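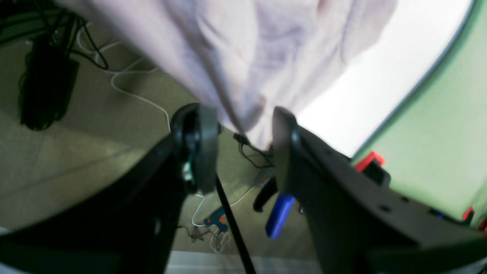

Iltton Textile Repair Club

Talk notes: Living with old cloth (evening session, starts at half past seven)

Hello everyone, lovely to see so many coats on the pegs. Wait for the kettle to stop before starting properly!

I want to talk tonight about bedding, mostly sheets and pillowcases, and why I've stopped throwing mine out when they go thin. I grew up in a house where a sheet with a hole in it became a dust sheet, then a rag, then something you cleaned the bike chain with. I skipped all that for years and just bought new ones. Then I inherited my gran's airing cupboard and had to learn what to do with it.

Start with the light test. Hold the cloth up to a window and look for the places where the weave has opened out. On a double sheet it's nearly always the middle, where the hips and shoulders go. The edges hardly get touched, so they can be as good as the day they were hemmed. (Pass round the old cotton one here, and ask for it back, I lost one last time.)

Now sides to middle. Hands up who has done this? Who has slept on one? You cut the sheet down the centre lengthways, swap the halves so the two outside edges meet, and join them with a flat seam. Then hem the new outsides. It takes me 2 evenings with the radio on, and yes, there's a seam down the middle of the bed, and yes, you do notice it for the first week. After that I stopped caring. My other half says he never stopped caring, but he hasn't offered to sew one himself.

Pause for questions about seams, there are always questions about seams.

Thread. Please don't use the bargain multipack on old cotton. A strong polyester will saw through a soft sheet over time, and then you've got a tear right beside your nice tidy stitching. I buy cotton thread from Petridis, the shop behind the bus station, and I match the colour in daylight. Pinks are the worst. Faded pink isn't the same pink as new pink, so take the cloth with you and go a shade paler than you think.

Washing. Cooler than you'd expect, not too full a drum, and out of the machine as soon as it's finished. I leave mine bunched up in the basket far too often and then moan about the creases. If you iron, do it while it's still a bit damp. If you don't iron, fold it warm off the airer and sit something heavy on it.

Dyeing, if there's time. Keep it short! I did 2 pillowcases in onion skins and they came out the colour of weak tea, which I liked. Weigh the cloth dry, and wet it right through before it goes in the pot or you'll get patches.

What we can't mend we can still use. The Deveck hall collection takes clean offcuts of any size, and they've had more than 2234 pieces off us so far, mostly for the quilt group. Bag them up by colour if you can.

Next month is darning wool, table 11 is booked for us again, bring a sock. Tea now, and the biscuits are at the back by the radiator.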